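Cosolero, caja organizadora transparente

Hay objetos que uno compra sin pensar y acaba recomendando a media familia. Con la Cosolero nos ha pasado exactamente eso: entró en el catálogo como un artículo más de la sección de mesa y despensa, y desde entonces la tenemos en la oficina, en el almacén y en más de una cocina particular. ¡Y lo que cabe dentro!

Es una caja abierta, rectangular, de acrílico transparente, con paredes rectas y finas. No lleva tapa, ni asas, ni dibujos. Se apoya en la encimera o en la mesa y se ve lo que hay dentro desde cualquier lado, algo que se agradece muchísimo cuando se trata de cosas pequeñas que suelen acabar en el fondo de un cajón: sobres de azúcar y de infusión, monodosis de salsa, toallitas envueltas una a una, caramelos.

## Para qué la usamos

El uso estrella es el de los sobrecitos. Quien tenga una cafetera en el trabajo sabe de qué hablamos: los paquetes se desparraman, se mezclan con las cucharillas y siempre falta justo el que uno busca. Con la caja se echan todos dentro, a montón, y listo. Los envoltorios de papel blanco se confunden entre sí, pero en cuanto llevan una etiqueta de color se distinguen de un vistazo a través de la pared.

También funciona muy bien en:

- el recibidor, para llaves y tarjetas;
- el baño, con discos de algodón y muestras (lejos del borde de la ducha, eso sí);
- el escritorio, con clips, gomas y sobres de recambio;
- las mesas de reuniones o de catering, donde interesa que cada cual se sirva solo.

Karim Zein, que lleva nuestra sección de mesa, la prefiere a medio llenar. Dice que así se mete la mano con comodidad y los paquetes no se salen al rebuscar, y después de probarlo le damos la razón. Si necesitáis más capacidad, es mejor poner dos juntas que colmar una.

## Material y acabado

El acrílico es muy claro y los cantos recogen la luz de una forma preciosa, sobre todo encima de una superficie blanca, donde la caja casi desaparece y queda a la vista solo el contenido. El fondo es igual de transparente que las paredes, así que el color de la mesa forma parte del conjunto. Sobre madera oscura cambia por completo, ¡probadla en los dos sitios!

Como todo lo transparente, enseña las huellas. Un paño suave con agua tibia y una gota de jabón basta para el día a día. Nada de estropajo, alcohol ni limpiacristales con amoniaco, que dejan el acrílico velado. Tampoco va al lavavajillas.
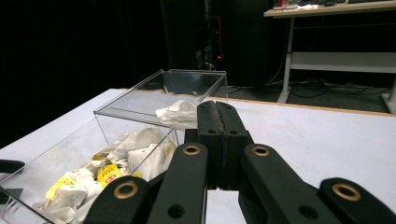
*La caja Cosolero sobre mesa blanca, con sobres de papel blanco y etiquetas amarillas.*

## Detalles del artículo

| | |
|---|---|
| Nombre | Cosolero |
| Colección | Torametti |
| Fabricante | Barnetti |
| Material | Acrílico transparente |
| Forma | Rectangular, abierta por arriba |
| Grosor de pared | 2 mm |
| Lavavajillas | No |
| Embalaje | Caja de cartón de 4 unidades o unidad suelta |

El contenido no está incluido.

## Disponibilidad

La primera remesa fue de 1000 unidades y quedan existencias para envío inmediato. La siguiente llega en julio, con el mismo formato y el mismo acabado. Para hostelería y oficinas recomendamos el cartón de cuatro, que viaja mejor protegido y ocupa muy poco en la estantería.

Se puede ver y tocar en la tienda Hijazi, en el expositor de la entrada, junto al resto de la colección Torametti. Si vais con una bolsa de vuestros propios sobres, os dejan llenarla allí mismo para comprobar el tamaño antes de decidir.

## Cambios y devoluciones

Al desembalarla, retirad la película protectora de ambas caras tirando despacio desde una esquina. Si aparece algún golpe o una arista astillada, escribidnos con el número de pedido y una foto de la pieza, y enviamos otra sin coste. Los cartones de cuatro se cambian completos o por unidades, como os resulte más cómodo.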